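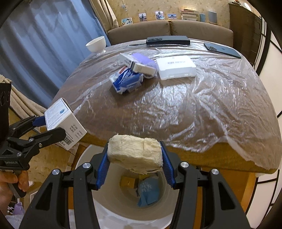
Barredo, 16th July

My mother kept every box that ever came into the house. Shoe boxes, cracker tins, the flat kind that stationery comes in, all of them stacked in the hall closet with the tissue paper folded inside, ready for the next birthday. I teased her about it for years, and now I am packing up her place and doing exactly the same thing, so there you go.

We moved into that house in 1989, when I was small enough to ride over in the front of the truck between my parents with a lamp on my lap. I remember the lamp better than the day. It had a pleated shade and I was told that if I bent one pleat I would hear about it until October. (I bent two, and I did.)

So this past week I've been sorting, mostly on my own, with Jhun Bautista from next door stopping in after supper to carry the heavy things. Jhun is a good person to pack with. He doesn't hurry you. I'd hold up a gravy boat and start in on a story, and he'd sit right down on the bottom stair and listen to the whole thing, and then we'd wrap the gravy boat and go on to the next one. We did one shelf that evening. One!

What surprised me was how much paper there is in a life. I don't mean the important papers, which she kept very neatly in a blue folder. I mean recipe cards with half a recipe on them, and a receipt from the old furniture store in Datmont for 5 dining chairs, and an envelope that only says 2789 on the front in her handwriting. Was it a lock? A raffle? I've asked my aunt and both my cousins, and now we each have a theory — my aunt is sure it has to do with the church supper, and she won't be argued out of it.

I've kept the envelope. I kept the receipt too, even though the chairs went to my cousin years ago and one has been glued so many times that only the children are allowed to sit on it.

The kitchen is next, and I've been putting it off. Her spice drawer still smells the way it did when I came home from school, cinnamon first and then something peppery underneath, and I'd like to leave it shut a few more days. Jhun says he can come by whenever I'm ready, and he's bringing his own tape, seeing as I've run through all of mine.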